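Filed under: Home Days, Notes & Odds and Ends

Print this entry | E-mail to a friend

26th June

Up before the alarm again, and too warm to go back to sleep, so I made coffee and sat on the back step in my socks until the neighbor's sprinkler started hitting the fence. I'd promised myself a slow morning. I got maybe half a cup of one! Then I remembered I'd told Keyvan I'd be in by nine to carry on with the room, and that I was supposed to bring the bags of used grounds from the freezer, and that the bags were under the peas, the bread, and a pie nobody's going to eat.

I've been saving grounds since we got back from Gillholm. You don't notice how much coffee a house goes through until you start keeping what's left of it. I had 13 bags in there, all squashed flat, and every one of them stuck to its neighbor. I pried them apart with a butter knife and only put a hole in one, and that one went all down the side of the cooler on the drive over. My car smells wonderful now. It'll smell terrible by the weekend.

Keyvan Mahmoudi beat me there, of course. He'd brought plums from the stand on the Latcombe road and had already eaten most of them, and he wanted to talk about his knee, and then his sister's kitchen, and then his knee again (it's the stairs, he says, and he won't take the elevator, so that's that). I do love working with him. He's the only person I know who'll spend a whole morning on a question like how much brown stuff goes in a plastic cup and be perfectly happy at the end of it.

The room is coming along, I think. I was so gloomy about it at the start of the month. Cinder block is cinder block, and you can paint it white as many times as you like and it still looks like the hallway at my old middle school. But I've come around. The white bounces the light, and the two shelves over on the right look neat up there now that we've quit arguing about how high they should be. I wanted them lower. Keyvan wanted them higher. We ended up with one of each, and I can only reach the bottom one without a stool, so I consider that a win for me.

The window sill is my favorite thing in there and I won't hear a word against it. It's teal! A good strong teal, in a room where everything else is white or gray. I was offered the chance to have it painted over and I said absolutely not. Keyvan thinks it looks like a swimming pool. I like swimming pools. I keep the blinds down most of the day, though, because otherwise the sun lands right on the table and I end up squinting and getting a headache by lunch, and then I'm no use to anybody.

I'd also forgotten how long the radiator cover is until I tried to clean it. All those little slots, row after row. I started at the left end with a damp cloth wrapped around a ruler and I was full of good intentions, and I got a fair way along before my back gave out and I decided the rest of it was clean enough from a distance. I found a paper clip, a very old raisin and a receipt from Vidmar for a tape measure and 5 sponges. I don't remember buying 5 sponges. Where are they? I could have used one.

Then the cups. We've gone back to the clear ones with the little dots up the side, which I like a lot. I never trusted the paper ones because you can't see what you've got, and I'm forever tilting them toward the light and spilling. With the clear ones you just look. I bought a sleeve of them at Purnik along with a dustpan, a birthday card and a plant I didn't need, and that came to more than I meant to spend, but the dustpan's a good one.

What goes in the cups is coffee grounds mostly, or that's what I tell people. Keyvan has been adding things to his batch at home and he's vague about what. Something for the garden, he says. He holds it under my nose and I say yes, very nice. It's brown and crumbly and it gets under your fingernails, and he's sure his beans are taller for it. Mine are getting plain grounds from my own kitchen and they look all right to me. Shorter than his, yes. But his get the afternoon sun, and I've pointed that out more than once.

Dried grounds pour so differently from damp ones, by the way. The damp ones hang on and hang on and then the whole lump goes at once and you've got it everywhere. I've learned to spread mine on a cookie sheet the night before. I forgot last night, so I did a bag this morning in a low oven while I packed the cooler, and the kitchen smelled like a diner. I stood there with the oven door open just breathing it in, like a fool, and made myself late.

The table's been a big help, too. It's dark gray, so I thought it would show every crumb, and it does a bit, but brown on dark gray is kinder than brown on white – ask me about my counter at home. I wiped it before lunch, and after lunch, and once in between when Keyvan set a plum pit down on it and pretended he hadn't. There are a few small screw holes over by the right side that crumbs love to get into. A toothpick does it. I've started keeping toothpicks in my shirt pocket and I put three of them through the wash on Sunday clothes, so that's a system that needs work.

We had sandwiches outside on the wall and I heard all about the sister's kitchen. She's having the floor up. There was meant to be one layer of tile and there's a second one under it, and something sticky under that, and she's been washing dishes in the bathtub. It made me feel a lot better about my 13 bags and my back.

Tomorrow I want to finish the radiator cover, take the cooler out of the car, hose it down and find those sponges. I should write the birthday card as well, because it's late already, and I'll have to see if I have a stamp. And I said I'd label the cups, though Keyvan thinks labels are fussy. His handwriting's so bad that he may have a point about his own.

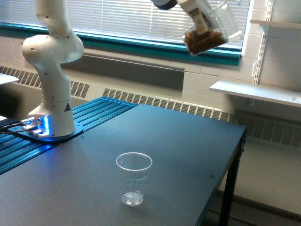
I'll do the labels anyway, in pencil, small, and he can grumble. Home by six, beans on toast, too tired for the porch. The plant from Purnik is on the kitchen sill and it's already dropped a leaf.

Print this entry | E-mail to a friend

We use cookies to remember your reading preferences. By continuing to read you agree to our cookie notice. OK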